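[Plosside-users] Re: How many demonstrations for the counter task, and how varied?
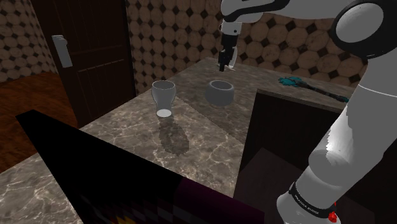 From: maintainer of the Clundach set
Date: 26/12/2020
To: Plosside-users list
Subject: Re: [Plosside-users] How many demonstrations for the counter task, and how varied?

Hello all,

I answer inside the message, because there were several questions and I would lose them otherwise. Please excuse my slow answer, the list mail went to a wrong folder.

> We are starting with the counter task in Plosside and want to
> train a policy by imitation. Our plan is to collect 2,000
> demonstrations with the scripted expert, all in one kitchen, and
> then add a few by hand. Is this a sensible number? In the Clundach
> notes you write 900 and we wondered if this is enough or if you
> only ran out of time.

Both. We wanted more, and we stopped in October when the machine was needed by another group. But when we trained on 800 of them and kept the rest apart for checking, the result was already almost the same as with the full set, so I did not fight for more machine time.

What I would change is the plan with one kitchen. The simulator gives you the textures for free, so please use them. The view I put at the top is from one of our kitchens, the one with the marble counter and the octagon wallpaper. On such a counter the veins are light and run everywhere, and our first policy, which had only seen plain gray counters, was reaching to the veins. I do not know exactly what it believed they were. After we mixed the marble into the training, it stopped.

We have 23 kitchens in the set now. They are not 23 different room plans. Most of them share the plan and differ in the wall, the counter and the doors of the cabinets. For the policy this was enough difference.

> The scripted expert fails sometimes on the glass. Do you keep the
> failed episodes, or throw them away?

We throw them away for the imitation training, but we keep them on the disk in a separate folder with the same numbering. Later a colleague wanted to train a success classifier and was very happy that they existed. Disk is cheap, collecting again is not.

About the glass itself: it is the hardest object we have. It is tall, it is translucent, and the lower part is narrow. In the kitchen above the white base of the glass is easier to find than the walls of it, and the shadow is darker than the object. Our detector put the box around the shadow more than once. If your expert uses the true pose from the simulator, you will not notice this at all during collection, and then the trained policy, which sees only pixels, will surprise you. So look at the episodes through the same camera which the policy will have.

The bowl gives no such trouble. Squat, gray, thick rim, every version of our policy could find it. If you want to have a quick test if the pipeline works from beginning to end, take only the bowl first.

> Should the arm be visible in the images? We could hide it in the
> renderer, this would make the images cleaner.

Please do not hide it. I know it is tempting, you see yourself how much of the right side the arm takes. But on the real robot you cannot hide it, and the policy has to learn that things can be behind the arm. The brush at the back of the counter is there for this purpose. It is a distractor, it is never the goal, and it lies just behind the lower arm. When the arm moves, objects go behind it and come out again, and the training needs to contain this.

The same for things in the near part of the view. We let the camera position vary, and in some kitchens there is something large and dark in front which takes away a big piece of the counter. One of our testers asked to filter out those episodes. I said no, with one exception: if the goal object is covered during the whole episode, we remove it. For this we have a small script that reads the segmentation mask and counts in how many steps the object has visible pixels. It is in the tools folder of Dradell, not in Plosside, sorry for this, I will move it when I have a free evening.

> How do you choose the start pose of the gripper?

At random in a box over the counter, with fingers always pointing down. In the first version we started always from the same pose, high and in the middle. This was a mistake. The policy learned the beginning of the movement by heart and did not look where the objects are before it was half way. With random starts, some low and close to the surface and some high, this disappeared. The low starts are important also for another reason: the fingers nearly touch the counter, and the policy must learn to go up first before it goes sideways. Our scripted expert did not do it correctly in the old version, it pushed the bowl away. If your copy of the expert is older than October, please update it before you collect anything.

> Is it useful to add demonstrations by hand, or does this only make
> the data inconsistent?

It was useful for us, but fewer than I expected. People do different things from the script: they stop, they correct, they approach the glass slowly from one side. The policy trained with the mixture recovers better after a bad grasp. But write down for each episode who made it (a number is enough, no name is necessary) and with which device, because one of our persons had the rotation axis inverted for a whole afternoon and we could take out only these episodes, thanks to the number.

Three small things you did not ask, but I would have liked to know them before:

- Save the random seed and the version of the assets with every episode. The wallpaper textures were renamed once and we could not make the old kitchens again.

- Save the images without compression, or with lossless compression. We used strong compression at first and the edge of the glass was half gone.

- Do the split into training and checking by kitchen and not by episode. We did it by episode in the beginning and the numbers were beautiful and meant nothing.

For the conversion to the Ashour format there is a script, but it expects the depth image in millimeters, while Plosside writes meters. I lost two days with this. There is now a switch for it, you find it when you call the script with the help option. The default is still the wrong one, for the people who already depend on it.

If you send me one of your episodes before you start the big run, I can load it here and tell you if something is missing. One bowl and one glass episode would be best. I am at the computer again after the holidays, before that only sometimes.

Best regards and a good new year to the list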